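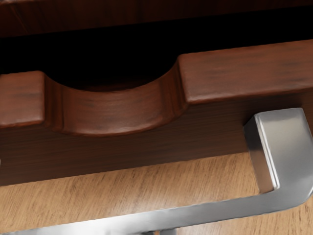 Drawer front with finger notch and bar handle, sim render.

So can robots do chores yet. Short answer, one drawer at a time. This page is how I set up and score the drawer task in simulation, written fast because Keegan Ross keeps asking me for it and I keep pasting the same half email.

What you need
A sim scene with a table and a small cabinet on it. One arm, two-finger gripper. A way to save the drawer's slide distance every step. Coffee.

Step 1. Pick your grab point
Two choices on this drawer, bar handle or the notch cut in the top edge. Go with the bar. Fingers go either side of it and close. The notch is made for a human finger and a fat gripper pad hates it. Save it for later when you want to feel bad.

Step 2. Start the drawer part way open
Yes it's cheating a little. Do it anyway for the first batch. Pulling from fully closed and pulling from half open are differnt problems, and you want to know which one is failing.

Step 3. Approach
Come in from above and in front, slow down near the bar. Most of my early crashes were the wrist hitting whatever sits on top of the cabinet. Check clearance there before you run anything overnight. 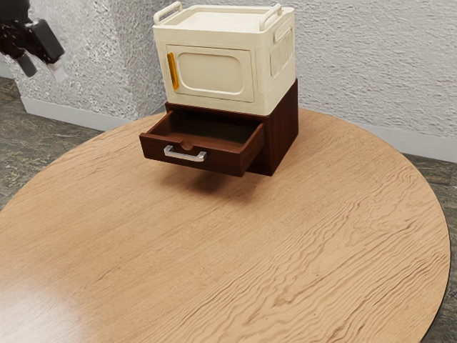

2 min read

Step 4. Leave clutter in
There's a cream box unit stacked on my cabinet and it stays. Real kitchens have stuff on stuff. Marcus Gallagher tested with the top bare and got lovely numbers, then put one thing back and lost most of them.

Step 5. Pull along the rail
Straight line, same direction the drawer slides. If the arm pulls at an angle the fingers twist off the bar. Cap the force. A sim will let you yank like a maniac and a real drawer wont.

Step 6. Score it
Count a pass only if the drawer moved past your mark and the cabinet didn't slide along the table with it. Second part matters. I had runs marked good where the whole cabinet went for a ride.

My numbers
367 runs on the Trotov policy. 42 failed on the grasp, 9 more dragged the cabinet. Rest passed. All sim, one cabinet, so don't go telling people the dishes are next.

What it still can't do
Put something in the drawer, then close it, in one go. Find the handle when the light changes a lot. Recover after a slip, it just keeps pulling air. A shop floor parts drawer with a sticky rail, haven't tried, Maëlle Sutherland wants to in November.

If yours fails every time
Check the handle's collision shape first. Mine was a solid block with no gap behind the bar, so the fingers had nowhere to go. Cost me an evening. Then check friction on the pads, then the approach height.

Closing the drawer gets its own page when I get to it.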